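Right, marmalade people, I need to talk about my flapjacks. Bear with me, this may run on a bit.

I've been making the same tray of marmalade flapjacks since school and they have always, ALWAYS crumbled at the corners. Tasty, yes. But you needed a bowl and a spoon.

So last month I finally sat down and made four trays, changing one thing each time. My freezer is now mostly oats.

Tray one: the old recipe. Butter, light brown sugar, golden syrup, porridge oats, three big spoons of marmalade stirred in at the end. Crumbled before I'd got it out of the tin.

Tray two: same again but I whizzed a third of the oats in the blender first. Much better! Held together, but a bit like eating a doormat at the edges.

Tray three: blended oats plus an extra spoon of syrup, and I warmed the marmalade in the pan with the butter so it went right through. This is the one. Chewy in the middle, dark and sticky round the outside, bitter orange in every bite.

Tray four I forgot about while I was on the phone to my sister. We won't discuss tray four. 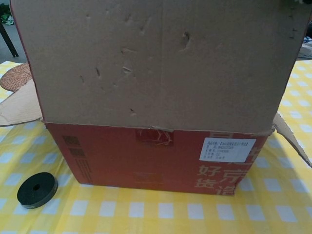

Bindu Rao reckons I'm still putting in too much sugar, and that if the marmalade is a sweet one you can drop the brown sugar by a good two spoonfuls and not miss it.

She's right, annoyingly. I tried it on Sneha's thin-cut stuff and it was lovely. With a proper dark Seville one I'd leave the sugar alone, or your face will turn inside out.

Oven temperature, as a few of you asked: mine's a fan oven and I do 150 for around 25 minutes. It should still look slightly underdone and wobbly in the middle when it comes out. Trust it.

Then press it down hard with the back of a spoon while it's hot - really lean on it. I never used to do this and I think it was half my problem.

Mark your lines with a knife after ten minutes but DON'T lift anything out. Leave the whole lot in the tin until it's stone cold. Overnight if you can stand it. I get 12 decent pieces out of a square tin, or 14 if I'm feeling mean.

Things I've added since: chopped stem ginger (yes), dark chocolate on top (yes, thin layer), sultanas (fine), desiccated coconut (no, sorry Harish, it tasted like sun cream).

They keep for a week in a tin with baking paper between the layers. They freeze well too, and you can eat them nearly straight from the freezer with a cup of tea - I might prefer them that way.

Next up is the lime marmalade Vasco gave me in December, which I've been scared to open. Has anyone baked with lime? Does it go weird? Tell me before I use up the good butter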